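Demonstrator's Set-up Guide, Section 4: The Towel Demonstration (Open Days)

28 May 2021
By Úna Carroll, Plutonine visitor program

Print this section | E-mail this section

Read this before your first open day. Reading it during one has been tried. It assumes you have finished Section 3 and that the robot is at the bathroom bay, awake and in a reasonable mood.

4.1 Before the doors open

1. Check that both arms report ready on the Palex console. A grey light is not a green light, however long you look at it.

2. Put the towel where the operator can reach it without leaving the chair. Use a terry towel. The colour is up to you, but the visitors at the back will thank you for something brighter than the wall.

3. Wipe down the vanity and the mirror. People will photograph both.

4. Run one full hang with no audience. If it goes perfectly, run another, so you don't get ideas.

CAUTION: Stay behind the line whenever the arms are enabled. The red stop button belongs to the floor demonstrator, and the floor demonstrator belongs beside it.

4.2 With visitors present

5. Admit no more than 20 people at a time. The bay holds more, but the sightlines don't.

6. Introduce the robot, then the operator. Visitors forget the operator exists, and Rafail Triantafyllou has asked that we at least say hello on his behalf.

7. Announce each stage before it starts: grip, lift, drape, straighten. Leave time for silence – the first grip is slow, and talking over it only makes it seem slower.

8. If the towel falls, say "We'll go again" in a cheerful voice and press RESUME. Do not walk in and pick it up. The crowd will enjoy the second attempt more than the first anyway.

9. After 3 failed attempts, press HOME and move on to questions.

NOTE: Somebody will ask whether it folds laundry. The approved answer is "That's a different demonstration." Somebody else will ask what it costs. The approved answer is to point at Viktória Bíró.

4.3 Shutting down

10. Press HOME, wait for both arms to settle, then disable the arms. The order matters. Error 474 means you did it the other way around.

11. Hang the towel yourself. It takes nearly no time at all, and it's best done once the visitors have left.

4.4 Reference views

Hand and arm at work in the bathroom bay, for operators who haven't yet had a turn.

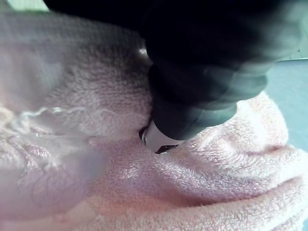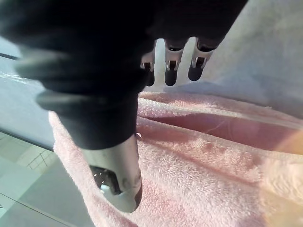
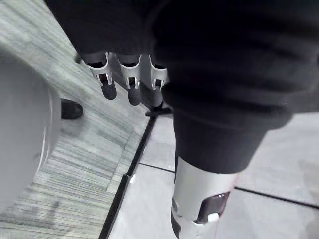
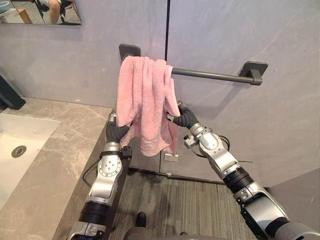
Reader comments

Yoon-hee Ahn: Could step 7 say how long to keep quiet? I ran the Keramgate visit with this guide and held my tongue right through the first grip, and a man in the front row asked if I'd been switched off too. I'd also move the bit about error 474 up to 4.1. By the time you get to shutting down you've already done it wrong.

Umut Ertürk: Seconding the move. We had 474 twice in one afternoon with the Pálfi group. Also, the approved answer about laundry only works on adults. A kid asked me when the different demonstration was, and I said June, so now we may need one.

Úna Carroll: I'll move the error note in the next revision. Umut, please stop promising things in June.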